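Wrist camera sees almost nothing but wall in simulated demos. Keep or drop?

Drivus Community Help > Simulation > Collecting demonstrations
Status: open

Posted by gridwalker_p
16 January 2022

I'm gathering demonstrations in a simulated kitchen for an imitation learning policy. A person drives the arm by teleoperation, and we save the wrist camera, a fixed side camera, the joint positions and the gripper state. So far I have 2,863 episodes saved in Hutow format, and I'm going through them before the first long training run.

A lot of the episodes have stretches where the wrist camera points away from anything useful. The fingers are open and the view between and past them is tile, floor and a bit of window. An example from the wrist camera:

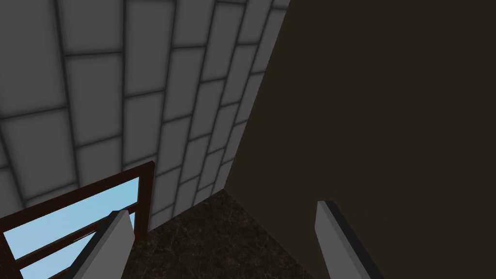 Page 1 of 2

The operators do this when they swing the arm wide to get a better approach. It can last a second or it can last most of the first half of an episode. The task still gets finished in nearly all of them, and the success flag is set by the simulator, so I trust it.

What I want to know:

Should I cut these stretches out, drop the whole episode, or leave everything alone? My worry with leaving them in is that the policy learns to wander. My worry with cutting is that the actions won't line up with the images anymore.

I tried the Lamont filter with the default settings and it threw out far too much, including episodes I would call good. Setup is two cameras, 5 frames per second saved, actions stored as position changes. I can post the config if it helps.

mossyconveyor
Member

Leave them in. More data is better and the network will sort it out. We never cleaned ours and it was fine.

tilt_and_pan
Regular contributor

I wouldn't drop whole episodes for this. I also wouldn't cut pieces out of the middle. You store actions as position changes, so if you remove frames in the middle, the arm jumps from one pose to another in the images and there is no action that explains the jump. The policy will see that as noise at best.

Trimming the start is safe. If the operator spends the first part swinging around before heading for the object, move the start of the episode forward to the point where the approach begins. Check that your loader takes the first kept frame as the new start state. The Hutow reader has a start offset field for this, so you don't have to rewrite the files.

For the ones in the middle, look at the side camera before you decide anything. A wrist view with nothing in it can be a perfectly normal part of a reach. If the policy gets both cameras, it may have all it needs from the other one. I went through a batch of my own where the view was mostly wall and plain flat color, with the gripper at odd angles, and I marked each one by hand as "moving toward the task" or "not moving toward the task."

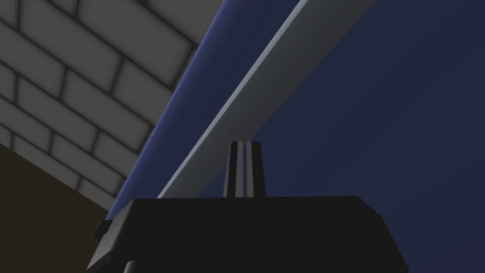
It took an afternoon, and the marks were worth having later, because I could train with and without the second group and compare. In my case roughly 80 episodes had to go. Those were ones where the operator had plainly lost track of where the arm was and kept correcting back and forth. The rest stayed.

On the Lamont filter, the default scores each frame by how much of the image changes from the one before. A plain wall changes very little, even when the arm is moving fast, so it reads as idle time and gets thrown out. Turn off the image score and use the joint speed score instead. Start with a low threshold and look at what it rejects before you apply it to the full set.

One more thing to check is your saved rate. At 5 frames per second a fast swing is only a handful of frames, and the long ones will stand out if you sort episodes by length.

gridwalker_p
Original poster

Thanks. I switched the filter to joint speed and the reject list is much shorter now. Most of what it flags is operators sitting still before they start, so the start offset should cover it. I'll do the hand marking on the middle stretches in February when I have a second person to help.

quietactuator
New member

Same problem with a set exported from Zinier. If your operators only see the wrist view while driving, give them the side view too. Ours were swinging wide to find the object. After we put both views on their monitor the long detours mostly stopped, and that was less work than filtering afterward. It doesn't help with episodes you already have, though. Does the start offset also shift the language label, or do you have to do that separately?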